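Taste Panel Members Wanted - Frozen and Chilled Foods
Prinell Kitchen Research
Posted 2019-09-17

Prinell is looking for people to join its home and in-house taste panels for the coming season. We test frozen dinners, soups, pot pies, breakfast sandwiches and desserts for grocery brands, most of them before the products reach stores. You do not need any training or a background in food. You need a working sense of taste and smell, a regular appetite and the patience to fill out a form while your lunch gets cold.

We have 111 places open. The first group starts in January.

What panel members do

You will come to our building on Toivonen Street twice a month. Each visit lasts a little under two hours. You will be served small portions of several products, one at a time, with plain crackers and water in between. After each portion you answer questions on a paper form: how salty it is, how the crust or sauce feels in the mouth, whether you would buy it, and what you would expect to pay.

Samples are coded, and we do not tell you the brand until the study is closed. Sometimes we never do. Please do not discuss a sample with the person next to you until both forms have been handed in.

Some members will also be asked to take products home. For these you cook the item in your own oven or microwave, following the package directions exactly, and fill out the form within a day. The current take-home study is for Clestano, a line of frozen lasagna and baked pasta.

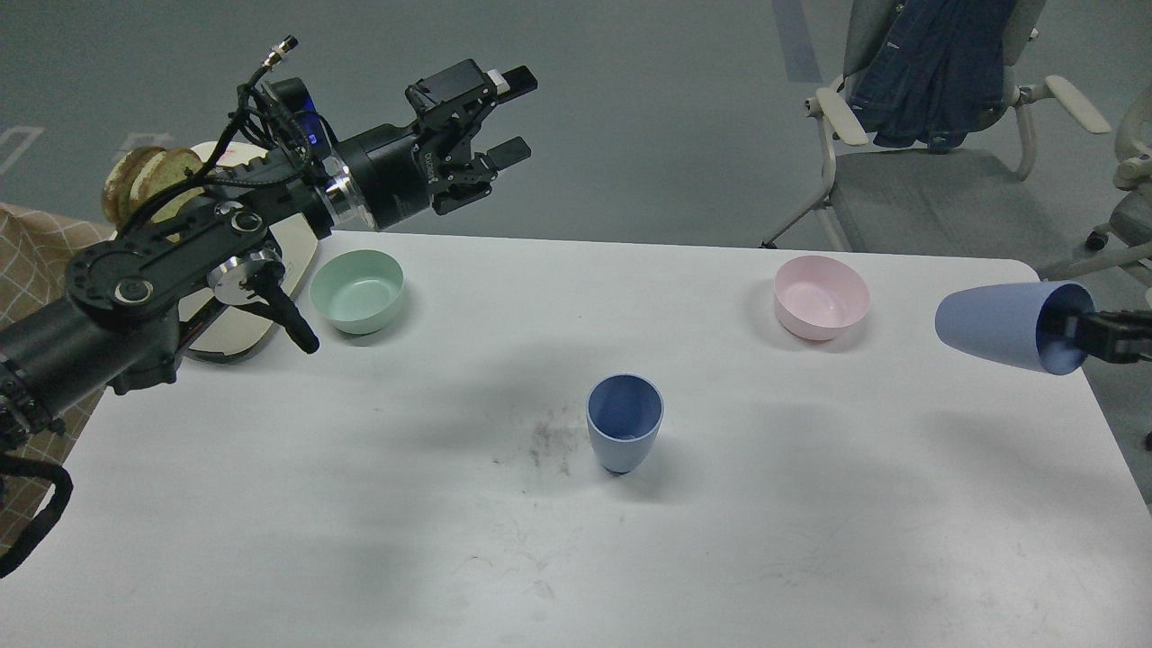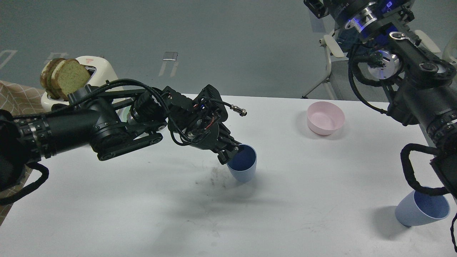 Who can apply

You must be 18 or older and live close enough to get to Toivonen Street on time. We are looking for a mix of ages and households, and we especially need people who cook for children and people who live alone.

You should eat frozen or ready-made food at least now and then. If you never buy it, your answers will not be of much use to our clients.

We cannot take anyone with a serious allergy to milk, wheat, eggs, soy, fish or nuts. Vegetarians are welcome and will be placed in their own group. Please do not apply if you or anyone in your household works for a food manufacturer, a grocery chain or an advertising agency.

On the day of a visit, do not smoke, chew gum or drink coffee in the hour before you arrive. Leave off perfume and strong aftershave - the tasting room is small, and it affects everyone.

Pay

Members receive $159 for each month in which they attend both visits. If you miss one, you are paid half. Take-home studies are paid separately, and the amount is given on the study sheet. Payment is by check or bank transfer at the end of the month.

Free parking is available behind the building. Enter from the Widgate side, as the front lot belongs to the dentist.

How to apply

Pick up a form at the front desk or ask us to mail you one. The form asks about your household, what you usually eat for dinner and any medicines that change your sense of taste. Return it with a daytime phone number.

If you look like a fit, we will invite you to a short screening. You will be asked to tell apart some mild solutions - sweet, sour, salty and bitter - and to describe the smell of a few common kitchen spices. Screening takes half an hour and is unpaid.

Questions about the panels go to Kadir Saraç, panel coordinator, at the Toivonen Street front desk. Applicants who are not placed in the January group will be kept on the waiting list unless they ask to be removed.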